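Notebook, arm build, bench 2
March 1, 2019

Continued from the previous entry. Base is clamped, joint order in the config now matches the wiring. Controller is still the Drimeck board, firmware not touched.

Power first. Supply holds under load with all joints energized, no resets during an hour of idle hold. Last week's resets were the crimp on the ground lead after all. Recrimped, added strain relief at the base. Lefteris wants ferrules on everything. Agreed in principle, but only when the loom comes out for the shoulder bearing.

Shoulder. Backlash is lower after shimming but still there. With the arm extended and the gripper loaded by hand, I can feel the click on reversal. Preload nut is at the end of its useful travel. The Karagiannis bearing is on order and the old one stays in until it arrives. Do not tighten further, the horn will bind.

Homing. Ran 50 homing cycles from mixed starting poses. 49 landed inside tolerance. The one miss stopped early on the elbow, with no error in the log. Suspect the current threshold, which I had lowered while chasing the noise on that joint. Put it back to 2,000 (raw units, see the table inside the cover) and have not seen a miss since, but I have not repeated the full set either. Repeat before believing it.

Approach moves. Target set is the three small lidded cups on the tabletop. Gripper comes down from the left, stops above the lid, holds, backs off. No grasp yet. The aim for now is a clean vertical approach with the wrist not drifting during the last part of the descent. Cups are moved by hand between runs and their positions go into the run file. Keep the path left of the mug. A wide sweep of the forearm would reach the plank on the cans, so the base joint has a soft limit on that side. It is set in the run file and not in firmware, which means it disappears if you start from the defaults. Lefteris, this means you. 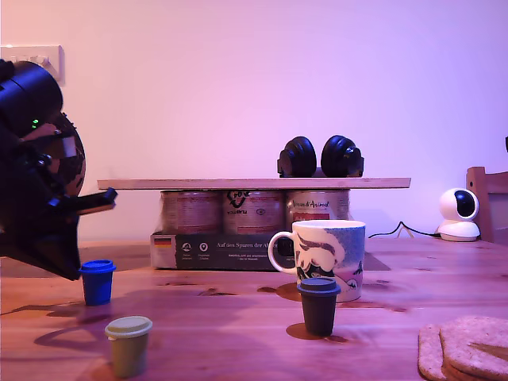
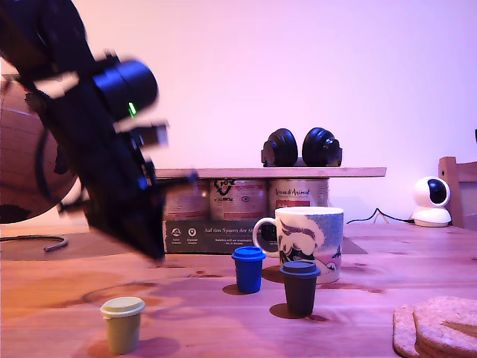

Arm over the tabletop during approach work, three lidded cups as targets. Arm is motion-blurred in the second.

Observations from the approach runs:

Descent at the slow setting is fine. At the middle setting the tip overshoots and then settles, mostly from the shoulder. At the fast setting I stopped the run myself.

Wrist drift is worse when the target is close to the base. The elbow is folded further there and the gravity term in the feedforward is wrong for that region. Thérèse's note from the Zarkivari arm uses a lookup by elbow angle in place of the single constant. Worth copying. Her numbers will not carry over because our forearm is heavier, so the table has to be measured.

Measuring procedure, for whoever gets to it first: gripper empty, shoulder at mid travel, step the elbow through its range, wait for the current to settle at each step, log both directions and average. Do it before the bearing swap and again after. If the two tables differ by much, friction is dominating and the table is useless as a gravity model.

Cable on the arm. The loop needs enough slack for full wrist roll but must not hang below the elbow housing. Tied it with hook-and-loop for now. Check it at both ends of travel after any change to the gripper.

Gripper. Fingers close parallel to within what I can see against a straightedge. The finger pads are the Travard ones, cut down. They hold on a flat face. On a tapered side they may ride up, so the first grasp attempts should be low on the cup and slow. Finger force limit is not calibrated. Leave it at the lowest value that still closes.

Open items:

Repeat the homing set at the restored threshold.
Move the base soft limit from the run file to firmware.
Elbow table, both directions.
Shoulder bearing when it comes. If it slips to June we do the grasp tests with the old one and accept the slop.
Ask Thérèse whether her lookup interpolates or steps.
Spare fuse for the supply. The last one is in it.

Left the arm parked in the rest pose, supply off at the wall, run files copied to the shared drive under today's folder.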